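Duvet covers: finding the corners first

Thursday, April 20, 2023

I have changed how I put a duvet into its cover, and since the old method lasted me the better part of my adult life I am writing the new one down. It applies equally to taking a cover off the line or out of the dryer and folding it for the shelf, which I now treat as the first half of the same job.

The covers are Imetti, plain white cotton, double size, button closure along the foot. I have 2 of them. The duvet is a Claswood, synthetic filling, with a loop stitched at each corner. The covers have no ties for the loops to attach to, which seems to me an oversight by somebody. I added tape ties to the inside top corners of both covers last winter with a sewing machine and a reel of twill tape from the market in Endley. It took an evening, most of which went on rethreading the bobbin.

The old method

Throw the cover on the bed. Find the opening. Push one corner of the duvet into the dark and keep pushing until it meets resistance. Repeat with the second corner. Shake. The usual result was a duvet rotated a quarter turn inside the cover, with a hard lump along one side and nothing at the other. A double duvet is nearly square, so the error is not obvious until you try to do up the buttons.

The shaking was the worst of it. It distributes the filling well enough once the corners are fixed. Before that, all it does is move the problem to the far end.

The new method

1. Turn the cover inside out before it goes in the wash. It comes out inside out, dries inside out, and is already in the state you want.

2. Dry fully. A slightly damp seam holds its creases and drags on the duvet. On the line I peg along the foot hem with the opening hanging free of the pegs. In the dryer I button it first, otherwise the pillowcases end up inside it.

3. Lay the duvet flat on the bed, label end at the foot.

4. Lay the cover over it, still inside out, closed end at the head. Tie the top two corners to the loops. A plain bow is enough.

5. Reach in through the opening, take hold of both tied corners through the fabric, and turn the cover back over the duvet.

6. Hold the top corners and shake, twice at most. Walk to the foot, pull the bottom corners into place, button from the middle outwards.

Step 5 is the only one that needs practice. The mistake is to let go of one corner to help the other. Keep both, and let the fabric slide down over your forearms.

Folding for the shelf

Folding is where I used to lose the most time, and the reason is the state the cover is in when you start. A fitted sheet has elastic, so your fingers can tell where the edge is. A plain cover has none.

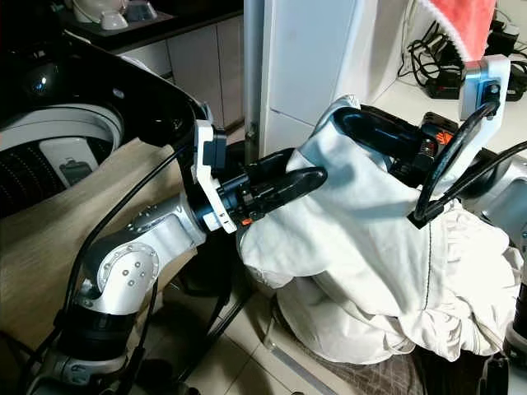 Seams are the only reliable guide on white fabric with no pattern. Edges can be folds, and folds look like edges, particularly in artificial light. With a big white cloth in a heap, held up at either side and the rest slumping towards the floor, a hold on a bunched fold tells you very little about where the corners are, but the faint seam line running diagonally across the creases does. I pick up the nearest bit of seam and run it through my fingers in one direction until it turns. The turn is a corner. I keep that in the left hand and carry on along the seam with the right until it turns again.

With two corners in hand, let the rest hang. Its own weight takes out most of the twist. If the opening is at the bottom, you have the closed end and can carry on. If you have a long side, it still folds, though the proportions come out differently and it will not sit squarely with the other one on the shelf.

After that: bring the corners together, smooth down the doubled edge, lay it on the bed and fold in half lengthways, then in thirds. The pile on the shelf should present a folded edge to the front. I press the air out with a flat hand as I go. I do not iron covers.

On storage

The linen shelf is one plank of a Bunnag unit, 400 mm deep. A double cover folded as above fits with a little clearance at the back, where a bag of cedar blocks lives. Folding in quarters in place of thirds gives a shorter, fatter parcel that tips forwards whenever the one beneath it is pulled out. I tried this for a month.

Matching pillowcases go inside the folded cover. I resisted this advice for years on the grounds that it makes the parcel uneven, and it does, slightly. Putting them between the second and final fold is better than putting them in the middle.

Washing notes

Both covers get a 40 degree cotton wash, liquid detergent, no softener. Softener makes the cotton slide more easily over the duvet, so there is a case for it at step 5, but it also makes towels useless and I run them through the same machine.

One button has gone from the newer cover, third from the left. I have a spare in the tin that is a shade larger than the hole. The choice is between opening the buttonhole slightly and replacing the full row, and I will probably open the hole.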